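For my networking project I wanted to see if I could stop my home network from being one big mess where the smart plugs sit right next to my laptop. The plan was three VLANs (personal stuff, guests, and gadgets), a small managed switch, and an old desktop running open source router software. I called the whole thing Brinilwood because every project in our class at Pedencombe needed a name, and that one was left on the list.

The switch was the easy part. I got the tagging wrong on port 5 and locked myself out of the admin page twice, so now I keep one untagged port as a way back in. Do that first if you try this!

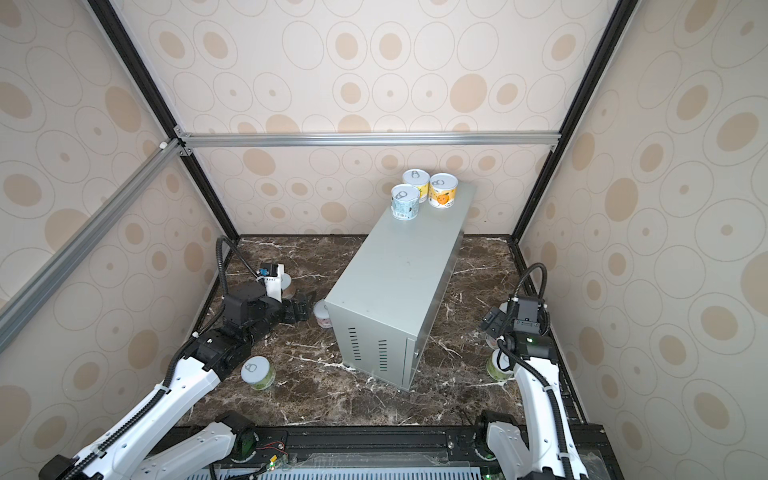
DHCP was where most of my February went. Each VLAN needed its own address range, and I'd typed the same gateway into two of them, so phones would join the guest network, get an address, and then just sit there. Once I fixed that I moved on to where the router should live, and I went back and forth on the case. A light gray metal one like the one in the photo, lying flat, would fit under my desk, but my full-height network card won't go in a slim case without a riser – so I stuck with the ugly tower.

For testing I ran a file copy between the personal and gadget networks, first with the firewall rules off and then on. I did 20 runs each way. With the rules off I averaged 90 megabytes per second, and with them on I couldn't see a difference worth writing down. I ended up with 279 blocked connections in the log after one evening, nearly all from a single smart plug trying to find other devices.

Still on my list: IPv6 (I turned it off, sorry), and backing up the router config somewhere that isn't the router.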